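Amach Handheld Collection: Frequently Asked Questions

What counts as one example?
One continuous recording of one task, from the first movement toward the object until the gripper is clear of it again. Two tasks recorded without a break must be split before upload.

How large is the current set?
The September release holds 2,403 examples from 176 homes. A further 614 are waiting for review.

Do I need to tidy the room first?
No. Leave it as it is normally used. Put away mail, ID cards and anything else with a name or address on it.

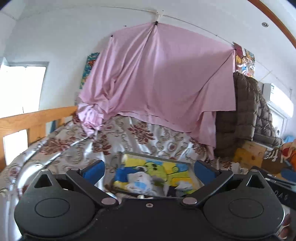 Which surfaces cause the most rejected examples?
Soft and shiny ones. Position tracking relies on fixed detail, and cloth shifts when someone leans on it. On a bed like the one with the satin spread, keep part of the rail or the wall in view during the approach. A clear bag lying over a framed picture should be logged as a separate object, even if the task only involves the frame.

How fast should I move?
At the speed you would use for a fragile item. Fast wrist turns blur the recording and are filtered out by Clarkus, our checking script.

Can I keep a failed grasp?
Yes. Mark it "failed" and do not trim it. Failed grasps are used in training the scoring model.

Who reviews the examples?
Each one is checked by 2 reviewers. If they disagree, Necati Yazıcı decides. Questions about labels go to Orhun Türkmen.

Can I delete an upload?
Yes, until it has been assigned to a release. After that, send a removal request with the upload number.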